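4.2 Where the strip ends up

The desk power strip gets very little attention in the literature on small workspaces, and we think it deserves more. It is one of the few objects on a desk that everything else has to be near. A lamp can move, a cup can move, a notebook moves all day long, but once three or four things are plugged into a strip its position begins to set the position of the rest. We came to this topic through the Irside interviews (Section 3), where people asked about clutter kept talking about cords, and we have been happily stuck on it ever since.

We collected 200 desk records in homes and shared offices in Conelthorpe. Each record holds a sketch of the work surface, a short diary of one morning's use, and a note on every item that draws power. After we dropped records with no strip on the work surface itself, 174 were left. The ones we dropped mostly had the strip on the floor or screwed to the underside of the desk, and they are a separate group with separate troubles, which we return to in Section 6. Each remaining record was coded by 2 readers using the Vergara layout sheet. We changed the sheet in one way only, adding a line for the direction in which each cord leaves the strip.

That added line earned its keep right away. The original sheet treats a strip as a rectangle with a location. A strip in use is closer to a rectangle with tails, and the tails can take up more of the desk than the body does. A strip also seldom has all its cords on one side. The supply cable comes out of one end, and what is plugged in goes wherever the sockets and the user's habits send it.

Figure 3. Power strip lying at an angle on a white surface, with a thin cord and a thicker cable leaving it at different ends.
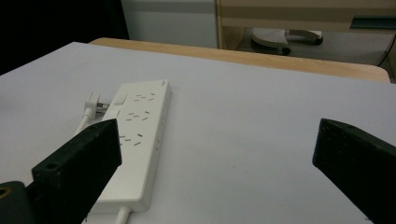

Direction matters for a practical reason: a cord leaving the strip sideways sweeps out space that a person then avoids. We call this the shadow of the strip. Diary entries are full of it, usually put as something like "I don't put things there," with a hand wave toward an area that has no object in it. The two kinds of cord behave very differently in this respect. In Figure 3 the thicker cable runs straight from its end of the housing, while the thin cord from the plug at the other end curves down and to the left across the surface. On our sheet the first would be coded as a line and the second as a sweep. Sweeps were what people complained about. A line can be pushed against a desk edge or run behind a monitor foot, and most people seem to do this without giving it much thought. A sweep has to be dealt with every time something is set down near it, and the diaries suggest it gets dealt with over and over on the same morning.

The body of the strip raises its own questions. We had expected to code it as parallel to the desk edge or not, and leave it there. What we had missed is which end faces the user, and which long side carries the switches. Several diary writers told us they had turned a strip end for end so they could reach a switch without crossing over a plug. It sounds like a tiny change, and it is, but it brings all the cords with it. We now code switch side and long axis separately, and we would urge anyone using the Vergara sheet to do the same!

Figure 4. Strip placed lengthwise, with the switch panels to the left of the sockets.
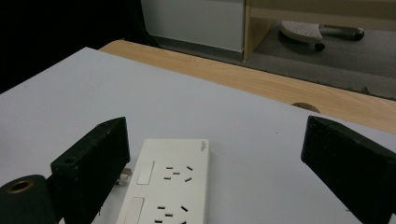
4.3 Clearing, and what counts as clear

The second half of the study looks at tidying. We asked everyone who kept a diary to clear the work surface as they would before starting a job that needs room, such as wrapping a parcel or cutting paper, and to write down the order in which they moved things. There were no instructions about what should stay. People were then asked to mark the cleared area on their own sketch.

These sketches were a delight to work with. Nearly all of them show an area with a soft edge, drawn in several strokes, often with a dent where the strip sits. When asked about the dent, people did not describe it as a failure to tidy. In their view the desk was clear. The strip had simply stopped being something you clear away, the way a desk drawer or a wall is not something you clear away. We coded an item as fixed if its owner left it in place and did not list it, and strips were the item most often coded this way.

How an area looks once it is clear also shapes the answers, and we had not planned for that.

Figure 5. Open area of a smooth white tabletop.

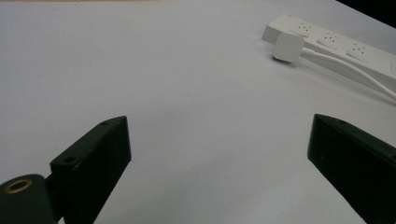

Pale surfaces changed what people thought was worth removing. On darker desks the diaries end once the objects are gone. On white ones they tend to go on for a line or two more, with wiping, blowing off dust, or moving a lamp. The reason is easy to appreciate in Figure 5, where the smooth surface makes even soft gray shading and a few faint specks visible. Participants with white desks wrote about marks of this sort as if they were items, and in the first pass our readers disagreed over whether to code them. For the second pass we settled on a rule: a mark is coded only if the diary reports an action aimed at it. Agreement between the readers improved a good deal after that.

There is a link back to cords. A white strip with white cords on a white surface is hard to pick out in a quick sketch, and we suspect that some shadows in our data are drawn smaller than they are. We checked the written notes against the sketches where we could. The notes usually gave the cord more room than the sketch did, sometimes a lot more.

A few people solved the whole problem with a board. They laid a flat white board on the desk, kept the strip on it, and shifted the board when they needed room - strip, cords and all. We found this arrangement only in the shared offices, and the Dreltar group, who were kind enough to comment on an early draft, suggested that it may come from desks that change hands during the day.

Figure 6. Strip set diagonally on a white board on a light wooden table, with a white cord looping out to a small plug.

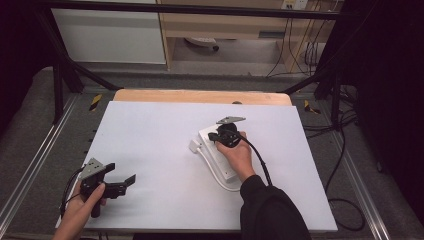 A board gives the sweep a boundary. Diary writers who used one reported fewer small corrections during the morning, and their sketches show the shadow stopping where the board stops. They also tended to list the board as a single item when clearing, with no separate mention of what was on it. Under our coding that makes the strip movable again, which is a real change of status for an object that most people treat as part of the desk. The cost is that the supply cable must have slack enough to follow, and two writers said they had given up on the idea for exactly that reason.

The number of board users is too small for us to test any of this properly. We report it since it was the one case in which the cords were cleared along with everything else, and it points to a simple follow-up in which the same person clears the same desk with and without a board. A version of the sheet with the extra lines for cord direction, switch side and long axis is given in Appendix B.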